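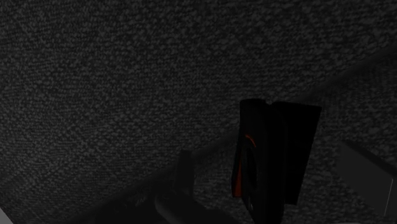 July, bench two, after lunch

Picked up the Clendeck pendant again this morning, the small one with the open cage and the three arms, and I think I've finally stopped going round in circles with it (famous last words). The trouble all along has been how the cage hangs. With the short chain it sat straight enough, but as soon as I swapped to the longer length it wanted to lean towards the side where the flex comes in, and once you've noticed a lean like that you can't look at anything else.

I tried moving the flex to the other side of the chain, then weaving it through every second link, then every link. Every link is tidier but it shortens the drop more than I expected, so please cut the flex long and trim it at the end! In the end what cured it was turning the top loop a quarter turn before closing it up. I've marked the loop with a dab of white paint so it goes back the same way.

Cable length for this one is 912 mm from the cord grip to the ceiling cup, measured hanging and with the cage on. I had 800 written in the old notes, and that's the Larkano, a different fitting altogether, so do cross it out if you come across it on the inside of the cupboard door. I've done the copy on the wall.

Lamps next. We had the 3,000 K ones in and I do like them in this cage, they're warm without making the brass look orange. The others I had from the Hegde box were much whiter and showed up every file mark on the arms, though I suppose that was useful in its way, as I went back and cleaned up two joints I'd been pretending were fine.

Drops: 11 on the lower ring, and I'd leave it there. I had a go with more and they knocked against each other whenever the door opened, a pretty noise for a minute or so and then rather less pretty. The pins from the Trerkis packet are softer than the old ones and close nicely with finger and thumb, but they open again just as easily, so give each one a squeeze with the flat pliers.

Still to do: second coat of wax on the ceiling cup, earth continuity check again now the loop has been moved, and find the good crimping tool, which was in the left drawer last time I had it. Shade rings not started. Kettle wants descaling as well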